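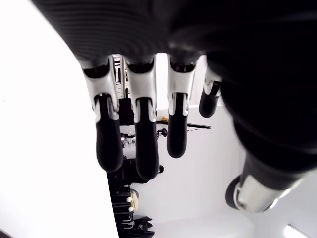 Velimir Hodžić wrote in to ask why his fingers are all different lengths, and whether he would be better at catching a ball if they were the same.

It is a good question, and it takes a little while to answer. To get there we need to look at the whole hand: the palm, the four fingers, the joints that let them bend, and the thumb.

The palm

The palm is the part everything else is joined to. It looks like one flat piece, but there are bones inside it. Hold one hand out and feel the back of it with the other hand. You can trace a long thin bone running from each knuckle toward your wrist. There is one for every finger and one for the thumb, which makes 5.

Between those long bones and your wrist there is a group of small, lumpy bones packed close together like pebbles. They slide against each other a tiny bit whenever your wrist moves.

Now cup your hand as if you were going to drink water from it. The palm has changed shape. The side by your little finger has come up, and so has the side by your thumb. A palm that can fold like this can fit around a ball. A stiff palm would touch the ball in only a few places, and the ball would be much easier to drop.

The lines across your palm show where the skin folds when your hand closes. Close your hand slowly and watch the skin fold along them. Most people's lines are already there when they are born.

The joints

A joint is a place where two bones meet. Look at your first finger and bend it as far as it will go. It bends in three places. The biggest joint is the knuckle, where the finger meets the palm. The next is in the middle of the finger, and the last is close to the fingertip.

The three joints don't all move the same way. The knuckle can bend and straighten, and it can also move from side to side. That is how you spread your fingers apart. The other two joints work like the hinge on a door. They bend and straighten, and they do nothing else.

You can check this. Hold your first finger straight and move it left and right. All of the movement is at the knuckle. Then try to move only the end of the finger to the side. It won't go unless you push it with your other hand, and you shouldn't push hard.

The ends of the bones are covered with something smooth and slippery called cartilage. It lets them slide over each other without scraping. There is a little fluid in there too. When people crack their knuckles, the sound comes from gas in that fluid.

What pulls the fingers

Your fingers have no big muscles in them. This surprises a lot of people. There are small muscles in the palm, and they help with careful jobs such as threading a bead. Most of the strong pulling comes from farther away, in your forearm, which is the part between your wrist and your elbow.

Put your right hand around your left forearm, just below the elbow. Now make a fist with your left hand and open it again, several times. You will feel the muscles move under your skin.

Those muscles are joined to your finger bones by long cords called tendons. When a muscle in your forearm gets shorter, it pulls on the tendon, and the tendon pulls on the finger. The tendons on the palm side bend your fingers. The ones on the back of your hand straighten them. Spread your fingers wide and lift them, and you may see the back ones standing up under the skin.

A muscle can pull, but it can't push. That is why your hand needs one set of tendons to close it and another set to open it.

You can make a model of this with a drinking straw and a piece of string. Cut three small notches along one side of the straw, a little way apart. Thread the string through the straw and tape one end of it to the tip. When you pull the other end, the straw bends at the notches. Let the string go and the straw mostly straightens by itself. A real finger needs its second set of tendons for that.

Why the fingers are different lengths

Now we can go back to Velimir's question.

Lay your hand flat on a table. The middle finger sticks out the farthest. The fingers on either side of it are shorter, and the little finger is the shortest of the four. In some people the first finger is longer than the ring finger, and in others it is the other way around. Both are normal, and your two hands may not match exactly.

Next, pick up a ball that fits in your hand. A tennis ball or an orange will do. Hold it firmly and look at where your fingertips are. They are much closer to being level with each other than they were on the table. The middle finger has the farthest to go around the ball, over the widest part. The little finger has a shorter way to go.

So Velimir would probably not catch any better with four equal fingers. When he closed his hand on the ball, some fingertips would stick out past the others, and they wouldn't press as evenly.

There is more to it than catching, of course. Our fingers have come down to us from animals that lived long before there were any people, and many of those animals had uneven fingers and toes too. Monkeys and apes have them. The lengths suit us well for holding things, but scientists are still working out all the reasons.

The thumb

The thumb is different from the fingers in several ways. It starts lower down, close to the wrist. It has two bones past the palm where each finger has three. It points in a different direction, and it moves differently as well.

Touch the tip of your thumb to the tip of your first finger. Then touch it to the middle finger, the ring finger and the little finger. Your thumb can reach across and face each one of them. The word for this is opposable. The thumb can do it thanks to a joint at its base, near the wrist. The two bones there are shaped a bit like two saddles fitted together, and they let the thumb swing in and out, forward and back.

When you hold a pencil, the thumb presses from one side and your fingers press from the other. The same thing happens when you turn a key or pull up a zipper.

Kilian Berchtold tried getting ready for school without his thumbs. He had them taped gently to the sides of his hands. Doing up one shirt button took him 38 seconds, and he gave up on his shoelaces. If you want to try it, use tape that comes off easily, and ask someone to help you put it on and take it off. Leave out anything hot, sharp or breakable.

Two ways of holding

People use their hands in a great many ways, but most of the time they are doing one of two kinds of holding.

The first is the power grip. All the fingers wrap around the thing, and the palm presses against it. You use a power grip on a hammer, a bicycle handlebar or a rope. It is strong, but it isn't very exact.

The second is the precision grip. The thing is held between the tip of the thumb and the tips of one or more fingers, and the palm may not touch it at all. You use it on a coin, a needle or a crayon. It isn't as strong, but you can make very small movements.

Sometimes you switch from one to the other without thinking about it. Think of opening a jar. At first the lid is stuck, so you grab it with your whole hand — that is the power grip. Once it is loose, you spin it with your fingertips.

Fingertips

The ends of your fingers are soft and rounded. Press one on a table and it spreads out a little, so that more of the skin touches the surface. That helps it to hold on.

The skin there has tiny ridges on it. These are your fingerprints. No two people have been found with exactly the same ones, and even identical twins have different prints. The ridges help you feel whether something is rough or smooth when you slide a finger over it.

Fingertips are also full of nerve endings, which send messages to your brain about what you are touching. They tell you that a thing is starting to slip, and you squeeze harder before you have had time to think.

Your nails are useful too. A nail gives the soft fingertip something firm behind it to press against. They are good for scratching and for picking up things that lie flat, such as a sticker.

Measuring your own hand

Put your hand on a sheet of paper and draw around it. Measure from the crease at your wrist to the tip of your middle finger. Edgardo Bañez, a grown-up, did this and got 180 millimeters. His spread hand, from the tip of the thumb to the tip of the little finger, came to 200 millimeters.

Write down both of your numbers and put the month next to them. Keep the paper somewhere safe and draw your hand again next year. You can put the new outline on top of the old one in a different color to see which parts have grown.

Words to know

Cartilage: the smooth covering on the ends of bones.
Joint: a place where two bones meet.
Opposable: able to face the fingers and touch their tips, as a thumb can.
Tendon: a strong cord that joins a muscle to a bone.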